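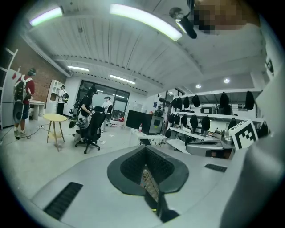 The big room at Grisenholm, with the yellow side table and the mesh chair in the middle of the floor.

Grisenholm's big room is getting its furniture sorted out
30/06/2022

I stopped by the big room at Grisenholm this week to see how the furniture shuffle is going, and I'm happy to report it's a lot further along than I expected! If you missed the last newsletter, the short version is that the building got $2,529 to spend on making the ground floor nicer to work in, and most of the discussion since then has been about tables.

Let's start with the one everybody asks me about. The round yellow side table is staying (yay). It's wooden, it stands on splayed legs with a ring lower down for a shelf, and it was on the list of things to give away until people started writing in. I got six emails about it, which is more than I got about the parking. It's out on the open floor now with a black mesh office chair next to it, and against that red-brown brick wall the yellow looks great. I'd put it by the low white table myself, but I wasn't asked.

The white open shelving is along the brick side too, with the tall white unit nearer the front. Kyung-tae Ok, who is running the whole thing, told me the tall one was the hardest part of the move. It wouldn't go through the Geum Street door standing up, so they had to tip it, carry it back out and try again the next morning with the door off its hinges. "I never want to see that door again," he said, and then laughed and told me the side entrance is next.

What I like best is the long white bench. It has a curve to it, so you aren't all lined up elbow to elbow in a straight row, and there's a gray office chair beside it. It came secondhand from Brollow, the office clearance place, and Kyung-tae got them down to $400 with delivery. I would've paid more! There was stuff on it already when I was there, a little clear bottle and some round black things, so I guess the rule about keeping it clear has not quite caught on yet.

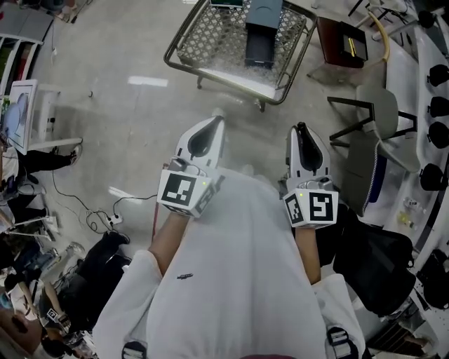 The curved white bench, the dark red stool and the cart with the lattice top.

The other piece worth a mention is the cart. Dark metal frame, white top in a diamond lattice, kind of like a garden trellis laid flat. I have a soft spot for it. Small things are going to fall through a top like that sooner or later, I'd think, but Kyung-tae says he'll put a mat on it if anybody complains. Next to it there's a dark red stool, or maybe it's a tiny table, with a black tray on top that has a yellow stripe. I'm told the tray is only there until the proper side tables arrive from Kovumden, and those have been "on the way" for three weeks now.

Still to do: cables. There are black ones running over the floor to a power strip near the white desk, and a thin one by the yellow table as well, so watch your feet if you're cutting through. Covers have been ordered. The lighting is done as far as I know, and nobody has plans for the ceiling. I think the white corrugated panels look good with the long strip lights, although I know a few of you wanted it painted.

If you have a decent desk lamp or a coat stand you don't need anymore, Kyung-tae would love to hear from you. Please don't send any more chairs, he has plenty of offers. You can leave a note for him at the front desk, and if it's about the yellow table, it's safe, I promise.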